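Pâte thermique : ce que le vieillissement change sous le dissipateur
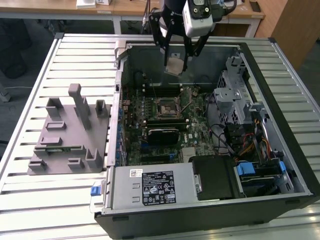

Rubrique Matériel et maintenance

Un ordinateur de bureau qui ralentit après quelques années de service n'est pas toujours un ordinateur dépassé. La fréquence du processeur dépend de sa température, et celle-ci dépend pour une bonne part d'une couche de matière grise dont l'épaisseur se mesure en microns.

Deux surfaces métalliques pressées l'une contre l'autre ne se touchent que par leurs aspérités. L'air emprisonné entre elles conduit très mal la chaleur, de l'ordre de 0,026 W/(m·K). La pâte remplit ces vides. Elle se compose d'un liant, le plus souvent une huile silicone, chargé de particules d'oxyde de zinc, d'alumine ou d'argent. Les produits courants affichent une conductivité de 2 à 8 W/(m·K), valeur mesurée sur un échantillon épais et rarement retrouvée telle quelle dans un boîtier.

« La conductivité annoncée ne dit rien de la résistance d'interface », rappelle Ineke Kuipers, responsable des essais chez Venar, à Drerkdale. « Une pâte moyenne étalée en couche fine fait mieux qu'une excellente pâte trop épaisse. »

Deux mécanismes dominent la dégradation. Le premier est le pompage : à chaque cycle de chauffe, le capot du processeur et la base du dissipateur se dilatent différemment et chassent peu à peu la pâte vers les bords. Le second est la séparation du liant, qui migre et laisse au centre une charge sèche et friable. Venar reproduit le premier sur un banc qui enchaîne 1000 cycles. La résistance thermique est relevée à intervalles fixes, à pression de serrage constante.

Le serrage compte autant que le produit. Des vis reprises en croix, par demi-tours, répartissent l'effort ; une vis bloquée avant les autres incline la base et crée un coin de pâte que la pression ne résorbe plus.

Usha Gowda, qui gère le parc informatique du site de Flurnholm, soit roughly 190 postes, a renoncé au remplacement systématique. Elle relève la température à charge identique, dans un local à température connue, et n'intervient qu'en cas de dérive. Le dépoussiérage passe en premier. L'ancienne pâte est ensuite retirée à l'alcool isopropylique, avec un chiffon non pelucheux, sur les deux faces.

Restent les matériaux à changement de phase, solides à température ambiante et fluides en fonctionnement. Ils résistent mieux au pompage, mais demandent une première montée en température sous pression pour atteindre leur épaisseur finale.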